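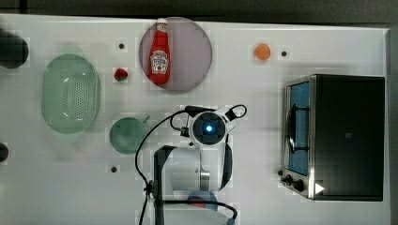

Notes for the ketchup talk, the long version. Slow down. Last time I did the first part in half the time I'd planned and then had to stretch.

Start with hands up. Who keeps it in the fridge? Who keeps it in the cupboard? Let them argue for a bit, they always do, and then say we'll come back to it at the end (and do come back to it, I forgot in April).

So, I grew up in a cupboard house. My grandmother worked the counter at a diner called Pandirero, and the bottles stood on the tables all day long. At closing time she'd pour the half-empty ones together, and I thought this was the most grown-up job in the world. I wanted it so badly! Tell the story of me balancing one bottle on top of another and going home to read comics. Don't tell the carpet part unless they're a warm crowd.

Then the history. Ketchup didn't start out with tomatoes in it. The word probably comes from a fish sauce, something salty and brown and thin that sailors and traders brought home from Southeast Asia. English cooks tried to copy it with whatever they had – mushrooms, walnuts, oysters, anchovies. Mushroom ketchup is still around and I'd love for everyone here to try it once. Pause. Tomatoes only come in during the early 1800s, and the sweet, thick kind we know comes later still, with a lot more vinegar and sugar. 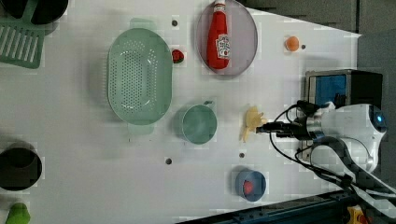

Red bottle, white cap, and you know what's in it before you read a word.

Ask them what color the cap was when they were kids. Somebody will be very sure.

Okay, the pouring part, which is my favorite. Ketchup is a shear-thinning fluid. Say it simply: leave it alone and it's thick, push it and it gets runny. It sits there and sits there, you smack the bottle, and then your fries are gone. Do the smacking gesture. Dirk Sauerland saw me rehearse this and told me I looked like I was burping a baby, so maybe a smaller gesture.

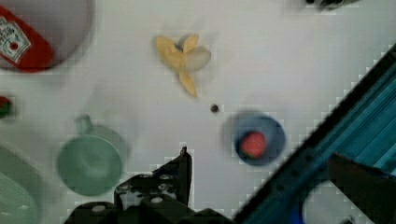 The trick with a glass bottle is to shake it hard with the cap ON, then tip it and tap near the neck. I repeat the cap part because of what happened in Skollthorpe. I still owe that library a tablecloth.

Squeeze bottles changed all that. You don't wait anymore, you just squeeze, and the shaking is mostly for the watery bit that collects on top. Mention that the watery bit is harmless. People make a face here, let them.

Next, the homemade part. I've made it 2 ways, fresh tomatoes and canned, and I like the canned one better. Onion, vinegar, brown sugar, a little clove, a long slow simmer with the lid off. Detlef Sperling puts in allspice and he's right, it's lovely. My own family tasted mine very politely and then asked where the real one was.

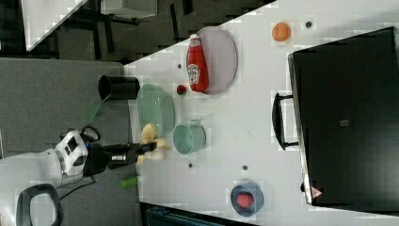
If there's time, do what people put it on. Eggs, meatloaf, mac and cheese, rice. Banana ketchup gets its own minute! It's from the Philippines, made with bananas in place of tomatoes and usually dyed red, and it goes with fried chicken like you wouldn't believe. Someone always thinks I'm kidding, so say it twice.

Back to the fridge question. An open bottle is fine in the cupboard for a while thanks to the vinegar, but it keeps its color and taste longer cold. I've switched over to the fridge myself. My grandmother would not have approved.

Questions. If they ask about hot dogs, I'm not from Chicago and I'm staying out of it. Water is under the lectern, and the clicker needs a new battery before I go on.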